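Robotics > Home Builds > Imitation learning, soft objects

Cushion task: policy grabs the middle and folds everything in half

Wilma Halliday

I have a two-arm build at home, seven joints per side, parallel grippers, running off a desktop with one mid-range graphics card. The frame is a Budholm kit with the shoulders widened. The task is tidying throw pillows on a sofa: pick up, square off, set against the backrest. I record my own demonstrations with a head camera and bare hands, then retarget the hand poses to the grippers using the Plodby scripts.

I have 400 demonstrations, all on the same brown leather sofa. Training loss looks fine. On the arms, the policy reaches correctly and closes at a sensible width, but it closes too far in from the sides. The pillow folds up the middle, one side slips out, and the arms continue through the placement motion with half a pillow.

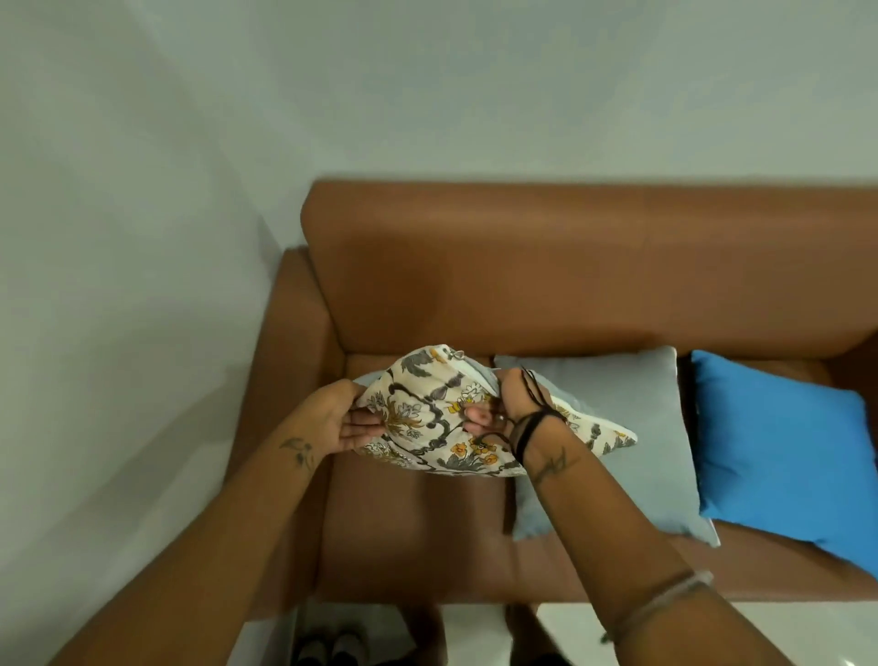 I went back through the recordings and my grip is not consistent. On some I take the sides, on some a corner, and on some I squeeze the whole thing inward before setting it down. I never thought about it at the time. Episodes are up to 26 seconds long, and the final adjustment takes a good part of that.

Things I have already tried:

- Lowering the gripper closing force. It drops the pillow sooner.
- Cropping the image to the seat and backrest. No change.
- Training only on the plain pillows. Slightly better placement, same fold.

Is this a data problem or a retargeting problem? I would like to know before I record another batch, as my arms get tired well before the disk fills up.

Posted Aug 9, 2019

Evaristo Cuevas

Both, but start with the data.

A policy trained on several grip styles without any label for which one is in use will tend to average them. The average of "left side and right side" and "top corner and flat palm" is a point somewhere inside the pillow. That matches what you describe. Pick one strategy and throw out the rest, even if it costs you most of the set. I got a usable towel policy from 60 clean episodes after a mixed set many times larger had gone nowhere.

For pillows I would split the task in two and train each part separately:

Part one, transport. Both hands on opposite sides, thumbs in front, no squeezing toward the center. Set it down and let go fully.

Part two, adjustment. One hand holds a top corner, the other pats or pushes. Start recording with the pillow already on the seat.

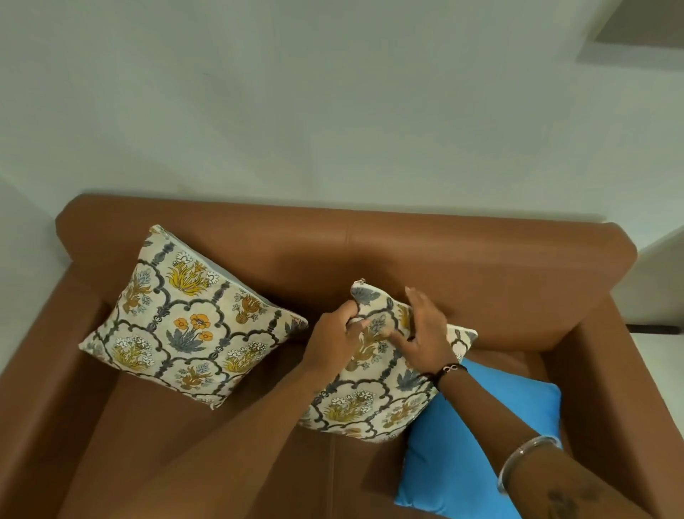
The adjustment half is where retargeting will hurt you. An open palm pressing on fabric has no good equivalent on a parallel gripper. Plodby maps finger spread to jaw opening, so a flat hand becomes two open fingertips poking into the cover. Print a paddle that clips to the outside of one finger and add a rule that switches to it when all five fingertips are close to the same plane. Mine is a plain rounded rectangle with a strip of drawer liner glued on.

Two smaller points. Check your wrist tracking on frames where one forearm crosses the other pillows — the depth estimate can jump to the fabric behind it. Plot wrist height over time and look for steps. Also, if two pillows share a print, start some episodes with only one of them on the sofa. Otherwise the policy may reach for whichever matching patch of pattern is nearer.

Your crop made no difference because the background was never the issue. I would undo it. The armrests are useful landmarks.

Hollenstein

had the same folding thing. for me it was the gripper offset, I measured to the motor flange and forgot the fingers. check that first, takes five minutes

Wilma Halliday

The offset was wrong on the left side, but only by the thickness of the rubber pads. Corrected, and the fold is still there, so I sorted the recordings by grip. Fewer of them are clean side grips than I expected. I am re-recording transport on its own and will leave adjustment until the paddle is printed.

The wrist height plot does have steps in it. They line up with the right arm passing in front of another pillow. I put a median filter on it for now.

Fanix

The median filter will hide short jumps but not long ones. If the arm stays over the pillow for a second or more, the filter settles on the wrong value. Drop those segments, or fit the forearm length as a fixed constraint and solve for the wrist from the elbow. There is an option for it in the config, line 1724 in my copy, off by default.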